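4.2 Collecting the demonstrations

Now for the part I enjoyed most and slept least during, which was teaching the arm to wipe down a vertical surface. We wanted a task that people find dull and easy, and cleaning fits nicely. You look for a mark, you put the cloth on it, you press, you move. The pressing is where it all goes wrong for a robot, as I'll get to in 4.3.

We collected 599 demonstrations at the Lirkcombe site, starting in September. There were two ways of giving one. In the first, which I'll call hand guiding, the operator switched the arm to its floppy mode, took hold of it above the wrist and simply pushed it through the motion. In the second, the operator sat at the Wotlow desk with the small leader arm and drove the real one from there, watching the wrist view on a monitor. Both were recorded through the same software, Florkano, so the joint positions, the gripper opening and the wrist camera ended up on one clock (mostly – see the note on dropped samples below).

I had assumed hand guiding would win by a mile. It feels lovely, you get the force through your own fingers, and new operators were happy with it after a couple of goes. The trouble is that your hands and sleeves keep wandering into the wrist view, and a policy trained on those images learns to expect a sleeve. Driving from the desk gives clean pictures but you lose the feel, and you have to judge everything by eye from a view like the one in Figure 5.

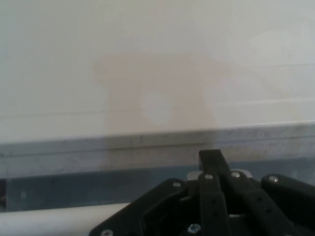

Figure 5. Wrist view of a stained off-white surface and the ledge below it, with the gripper at lower right.

Have a look at how soft the edges of that tan patch are. On the desk monitor I found it really hard to say where the mark stopped, and so did the other operators. There's a paler rounded area inside it too, which raises a nice practical question: do you wipe straight across the pale bit or go round it? Some of us went across, some went round, and one of us did both on different mornings (me, I'm afraid). Mixed habits like that are poison for a plain cloning method, which tends to average the two and end up doing neither properly. We settled on going straight across and wrote it into the operator sheet.

The bottom of the mark gave us a second argument. The colour carries on over the upper part of the ledge, and the wiping motion has to change direction there if you want to follow it. We decided that a demonstration should end at the ledge. I still think a version of the task that includes the ledge would be more interesting, and Su (our name for the second policy, the one with memory) might well cope with it, but I didn't want to add a corner to the problem before we had the flat part working.

A word on how long things took. Each recording was trimmed to 1,920 samples, counted from the moment the operator pressed the start pedal. Shorter ones were padded by repeating the last pose. We threw out 13 recordings before training, all of them from the desk sessions, where Florkano had lost the wrist camera for long enough that the picture and the joint readings no longer matched. I checked those by eye and would do it with a script next time – my eyes were no good for anything else that week.

Operators were asked to approach from the same side every time and to keep the gripper closed throughout. They were free to choose their own speed. That freedom shows up later as a wide spread in the contact phase, and we come back to it when comparing the two kinds of demonstration.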